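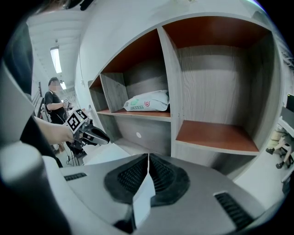

## 4. Wandregal Stinix — montieren, einräumen, beschriften

Gilt für das Stinix in grauer Holzoptik. Für die anderen Oberflächen gleiche Schritte, nur andere Artikelnummern (siehe Beiblatt Clullomis). Stand: September 2019.

### 4.1 Vor dem Aufhängen

Zu zweit arbeiten. Allein geht es nicht, auch nicht mit Stütze.

1. Karton flach auf den Boden legen, längs aufschneiden. Klinge kurz einstellen, sonst Kratzer in der Front.
2. Teile nach Beutel sortieren. Beutel A = Wand, Beutel B = Böden, Beutel C = Kleinteile und Abdeckkappen.
3. Wand prüfen: Mauerwerk oder Beton — Dübel aus Beutel A. Leichtbauwand — Penner-Hohlraumset, separat bestellen.
4. Leitungssucher über die ganze Breite führen. Auch senkrecht über Steckdosen und Schaltern.

> **Achtung:** Beiliegende Dübel nicht in Gipskarton verwenden. Regal kann ausreißen.

### 4.2 Schiene und Korpus

1. Höhe anzeichnen. Lochabstand Mitte zu Mitte 634 mm, Wasserwaage anlegen, nochmal messen.
2. Löcher bohren, Staub absaugen, Dübel bündig setzen.
3. Schiene anschrauben, handfest. Noch nicht ganz anziehen.
4. Korpus zu zweit einhängen, erst links, dann rechts. Muss hörbar einrasten.
5. Ausrichten, dann Schrauben der Schiene festziehen. Kein Akkuschrauber auf hoher Stufe, die Köpfe sind weich.
6. Sicherungswinkel oben anbringen. Nicht weglassen!

Hinweis: steht der Korpus von der Wand ab, liegt meist Putz hinter der Schiene. Wieder abnehmen, sauber machen, neu einhängen. Nicht mit Gewalt nachziehen.

### 4.3 Böden einsetzen

- Bodenträger paarweise auf gleicher Höhe stecken, flache Seite oben
- Böden leicht schräg einführen, dann ablegen
- Schnittkante nach hinten, Dekorkante nach vorn
- Bei Breite 900 mm zusätzlich den Mittelträger einsetzen, sonst biegt der Boden durch

Wackelt ein Boden: Träger sitzt nicht ganz drin. Rausziehen, neu stecken. Höchstens ein leichter Schlag mit dem Gummihammer.

### 4.4 Papier und Unterlagen einräumen

Wird gern übersprungen. Bitte nicht. Lose Blätter rutschen auf der glatten Oberfläche nach hinten und klemmen dann zwischen Boden und Rückwand.

1. Fächer vorher festlegen und auf dem Plan eintragen (letzte Seite, zum Raustrennen).
2. Schwere Sachen nach unten. Ordner, volle Ablagekästen, Papier im Paket zu 500 Blatt.
3. Leichtes nach oben, einzelne Blätter und Mappen in die mittleren Fächer — Griffhöhe.
4. Einzelblätter von vorn einlegen, am Rand anfassen, glatt auflegen. Knicke vorher ausstreichen.
5. Beim Einlegen nicht am Korpus abstützen.
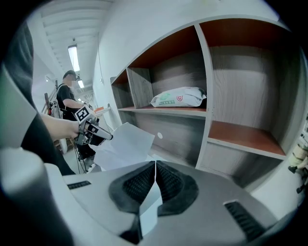 *Abb. 4-2: Leicht gefaltetes weißes Blatt vor dem Regal.*

Für Stapel die Ablagekästen Skustolora verwenden. Passen ohne Träger direkt auf den Boden. Kasten ganz nach hinten schieben, darf vorne nicht überstehen.

> **Vorsicht:** Max. 28 kg je Boden, gleichmässig verteilt. Punktlast in der Mitte vermeiden. Nicht auf die Böden stellen, nicht daran hochziehen.

### 4.5 Beschriften

1. Kante mit trockenem Tuch abwischen. Kein Alkohol auf das Dekor.
2. Schild mittig ansetzen, von links nach rechts andrücken.
3. Gleiche Bezeichnung wie im Fachplan, keine eigenen Abkürzungen.

Alte Schilder lösen: mit Fön anwärmen, langsam abziehen. Kleberreste mit dem Finger abrubbeln, keine Klinge.

### 4.6 Nachkontrolle

Nach den ersten Wochen im Gebrauch, danach einmal im Jahr:

- Schrauben an Schiene und Sicherungswinkel nachziehn
- Bodenträger auf festen Sitz prüfen
- Böden auf Durchbiegung ansehen, bei Bedarf Last umverteilen
- Abdeckkappen vollständig? Ersatz in Beutel C

Beschädigte Böden sofort ausräumen und tauschen. Bestellung über Clullomis Ersatzteile, Breite und Oberfläche angeben. Weiter mit Kapitel 5, Türen und Einsätze.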